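Ticket 208 – Olteck demo room, open day
Opened: 19 Apr 2019
Product: Plover (two-arm housekeeping setup)
Status: Open

Hi all! First off, the open day was great fun and the bedroom demo drew the biggest crowd by far. People kept coming back to the nightstand corner to see the liner job again. We ran it for 6 groups and I'd happily do it all over tomorrow.

Now the problem. In 3 of the runs the right arm stopped partway through the bag pickup and the console showed "grip timeout". The left arm carried on as normal each time. Restarting the task cleared it, but a restart takes long enough that visitors start to wander off. 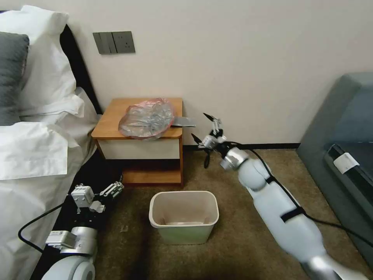

What I tried between groups:
– restarted the right gripper only: no change
– swapped in a fresh roll of liners: no change
– raised the grip wait to 200 ms: no timeouts in the last two groups

So the longer wait seems to help, but two groups isn't much to go on. I'd love to have this sorted before the Nesetti people visit in July, they're bringing a whole班 of trainees and want to see the bin lifted with both arms as well.
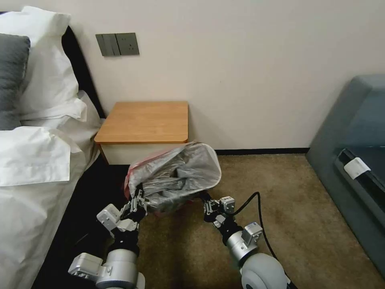
Cheung: Glad the day went well! The wait setting goes back to its default when the console is powered off, so please check it before your next run. Can you also attach the right arm log from one of the failed runs? I'd like to see whether the fingers reported closed before the timeout came up.

Log attached – it's the second failed run, with the old setting. I'll leave the wait where it is and run the pickup again in the morning.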